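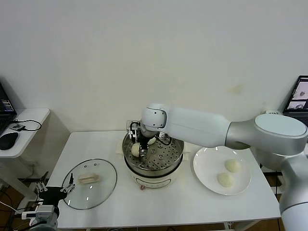
Two arms, one steamer: the bun task at Ivex's teaching room in Gimer.

Steamed buns have become part of the working day at Ivex, where staff are teaching a pair of robot arms to move food between a steamer and a plate. The firm has been recording the task since September and says it now has 3,850 demonstrations, each one carried out by a person working the arms by remote control.

The work is being done for Tornari, a catering supplier which runs canteens and hot counters and wants to know whether a general-purpose arm can handle soft food without a purpose-built machine. Tornari is paying for the recording and will have first use of the results. Neither side would say what the contract is worth.

Ivex's method is simple enough to describe. An operator sits a short distance away with two hand controllers, one for each arm. When the operator moves a hand, the arm on that side follows, and squeezing a trigger closes the gripper. The movements are stored along with the video from the cameras, and the lot is later used to train software that tries to do the same job with no operator. A run that goes badly is marked as such and kept in a separate folder, as the training team sometimes wants to see what a poor grasp looks like.

Buns were picked because they are awkward. They are round, they give when pressed, and no two are quite the same shape. A grip that is firm enough for a cup will leave dents in the dough, and a grip that is too light will let it slide. The holes in a steaming tray add to the trouble, as a finger that goes too low can catch on the metal. Operators are told to come down slowly from above, close the gripper a little at a time, and lift straight up before moving sideways.

New operators get two days of practice before any of their runs are counted. Most of that time goes on wooden blocks and sponges, and food comes in only at the end. Ivex says the common mistake is hurrying the last few centimetres. Another is forgetting the arm that is not being used, which can drift towards the table while the operator looks at the other one. Both arms are recorded throughout, even when only one has anything to do.

A session lasts about 100 minutes, with a break in the middle. The firm tried longer ones in the early weeks but found that the movements became jerky towards the end, and software trained on them picked up the same habit. The plate and the lid are also shifted between sets so that the arms do not learn one fixed layout. The buns can go in either direction, from the tray to the plate or from the plate to the tray, and the operators are given a list at the start of each set.

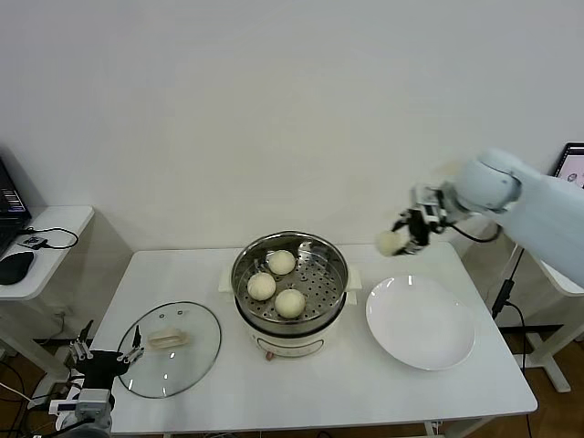
Sârbu, asked whether the same result could be had by writing the movements out in code, said that it had been tried on an earlier job and given up: the program worked until someone put the plate down in a different place. Showing the arm by hand took longer at the start, Sârbu said, but the recordings could be used again when the food or the dishes changed.

There are doubts too. Remote control gives the operator no sense of touch on the present set-up, so the pressure on a bun has to be judged by eye from the way the surface moves. Ivex has looked at gloves that push back against the fingers but has not bought any. It says the cost is hard to defend while the simpler controllers are still producing usable runs.

Tornari has asked for the next batch to include filled buns and dumplings, which are smaller and tear more easily. It would also like to see both arms at work together – one lifting the lid while the other reaches in. Ivex has begun planning those runs but has not set a start date.

Trials with the software in charge will be held in the same room. An operator will stay at the controls for all of them and will be able to take over at any point, and any takeover will be recorded and added to the training set. Ivex intends to publish the success rate once the trials are done, along with a portion of the recordings.

The firm is taking on operators for the evening shift, which starts at 5pm. Experience with robots is not needed.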